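Search this site Enter keywords Go

Good practice for shared robot tables: frequently asked questions

These answers apply to everyone who books a robot table at Collent, including guests from the Indura course.

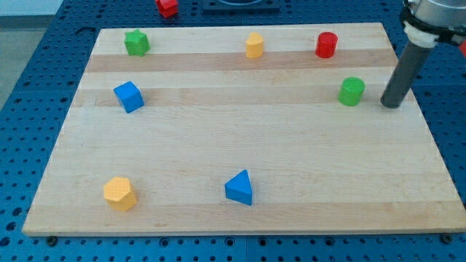 Which objects can I use on the board?

Please use the painted wooden blocks from the Vaher set, or objects of similar size with no sharp edges. Glass, liquids and anything with a battery need permission first. Blocks may also lie on the blue table outside the board, but then you must write this in the run sheet. Otherwise the next person will not know if it was intended.

How fast may the arm move?

The limit in the settings file is the limit. Please do not raise it for a demo, even a short one. For a new program, the first 4 runs are done at the slow setting, with one person at the stop button and no other task in that person's hands.

May I reach over the board during a run?

No. Pause the program, wait until the arm stands still, and say "hand in" aloud before you reach. Say "hand out" when you are finished. It feels strange when you work alone – we ask for it anyway.

Who may change the tool at the end of the arm?

Only people who have done the Ceritz tool training. After each change, enter the new tool length and weight in the controller before you move anything. A wrong length is the most common cause of contact with the board.

Can I move or unscrew the board?

No, the saved positions depend on it. If the board feels loose, stop working and report it. Do not tighten it yourself.

What do I do after an unplanned contact?

Press stop, leave everything where it is and take a photo. Then fill in the contact form, also when you see no damage. A light touch counts as contact.

How often is the table checked?

The bolts, cables and stop button are checked every 7 days. The arm has a bigger service after 4,000 hours, and the tool adapter is replaced after more than 2,000 pick cycles, at the next free slot. Both dates are on the card by the door.

Can I leave a program running in the evening?

Not after 6 p.m., unless a second trained person stays in the room. Watching by webcam is not enough.

Where do I send a question that is missing here?

Write it in the table logbook, on the last pages. We update this list each August.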